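設備更新計画の記録 ピッキング工程用ロボットアーム

Dritbridge事業所では、小物部品の仕分け工程にロボットアームを入れる計画を進めています。候補はAvskaとZatleyの2社で、どちらも本体のほかにハンド、架台、安全柵、据付調整が別見積もりになります。このページには、検討の経過と作業場の写真を載せています。予算要求書の本文は共有フォルダにありますので、金額の内訳はそちらを見てください。

取りまとめは生産技術のIrén Major、現場側の窓口はJenő Kozmaです。

対象の工程

対象は手作業で仕分けている211品目です。袋入り、箱入り、ゴム部品が混在しており、形がそろっていません。最初の見積もり依頼では品目リストだけを送ったため、2社の前提がずれました。Avskaは吸着パッド、Zatleyは指型のハンドで計算しており、金額をそのまま並べても比較になりませんでした。4月に現物を箱に詰めて両社へ送り、条件を合わせて出し直してもらっています。

処理数の目標は1日3,000個です。過去の実績では手作業1人あたり1,479個でしたので、2人分をやや上回る数字になります。夜間の無人運転は今回の計画に含めません。

予算に入れる項目

本体とハンドの価格だけで申請すると、あとで足りなくなります。前回のコンベヤ更新では電源工事と床のアンカー打ちが漏れ、追加申請に6週間かかりました。今回は次の項目を最初から入れます。

本体、コントローラ、ハンド(予備の指を含む)
作業台と架台
保護カバー(消耗品として年度ごとに計上)
カメラと取付金具
電源、エア、通信の配線工事
安全柵またはエリアセンサ
据付調整と操作教育
保守契約(初年度分)

保護カバーの交換周期は、両社とも「使用環境による」という回答でした。粉じんの多い場所に置くなら、枚数を多めに見ておく必要があります。Kozmaからは、カバーを付けた状態での可動範囲を仕様書に明記してほしいという要望が出ています。

ハンドについては、指の予備を何組持つかで意見が分かれています。納期が長いので、初回発注に含める案が有力です。

作業の写真

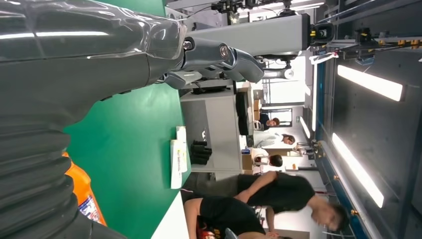

透明な樹脂カバーを巻いたアームと指型ハンド。緑色の作業台に白い紙の包みと黒い部品。

作業台の面の色は、カメラの認識に関わるため仕様に書く項目です。白い包装品と黒い部品の両方を扱うので、どちらとも区別しやすい色を指定します。光沢のある面は照明が映り込むことがあり、つや消しを希望として添えました。

天井照明の位置も配置図に書き込んでください。カメラを上に付ける場合、照明器具や梁との干渉を確認しないと架台の高さが決まりません。図面の寸法が古い区画は測り直します。

今後の予定

両社の再見積もりがそろった段階で比較表を作り、Majorが設備会議に出します。架台の製作はMofokengに相談中で、こちらの見積もりは本体の機種が決まってからになります。リース契約にするか購入にするかは経理の回答待ちです。

対象品目の追加や変更がある場合は、比較表を作る前にKozmaまで連絡してください。それ以降の変更は次年度分で扱います。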